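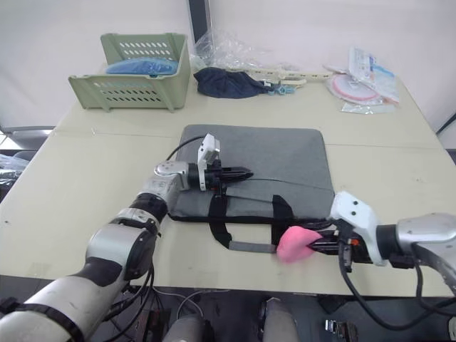 Figure 1. Both arms over the gray felt bag, with the soft pink item in the right gripper.

Final Report: A Two-Arm Planner for Soft Things
Lok-yiu Kwan, Simone Vasconcelos and Panagiotis Lazaridis

What we set out to do

When we chose this project in April we thought the hard part would be grasping. Our advisor, Yaqin Ren, smiled at that and kindly let us find out for ourselves! Most of our time went into the software that decides which arm should move next, and we are rather fond of it now. We called it Uvus.

Uvus keeps two queues, one for each arm, and a small shared map of the space above the table. Before an arm may move, it has to reserve the part of the map it will pass through. If the other arm has already reserved that part, it waits up to 30 seconds and then asks for a new plan. (Our first version waited forever, and we spent a whole afternoon blaming the network.)
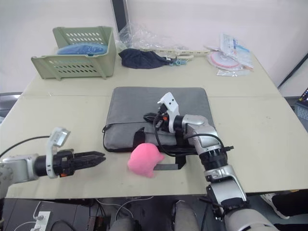

How the planner sees the bag

The felt bag gave us plenty to think about, mainly on account of its straps. Our segmentation model liked to merge a dark strap with a black gripper finger, and then the planner believed the arm was touching something when it wasn't. Lingyun Zeng suggested we subtract the arm's own shape, computed from the joint angles, before segmenting anything. We rewrote that step three times, and the last version is the one we kept.

The soft pink item was a different sort of trouble, as its outline changes with every squeeze,

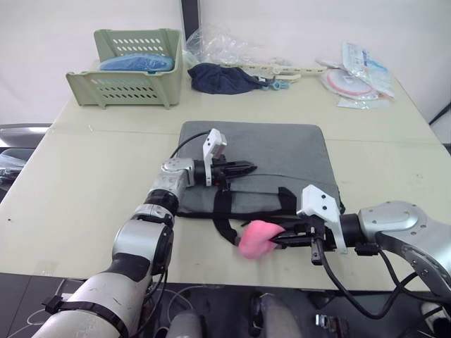

so we gave up on fitting a fixed shape to it and now track only its center and a loose radius. That is crude, we know, but the reservation map doesn't need more detail than that, and the code became short enough that all of us could read it through in one sitting. Simone is still tidying the log viewer, and the settings file needs better comments before next year's group picks it up.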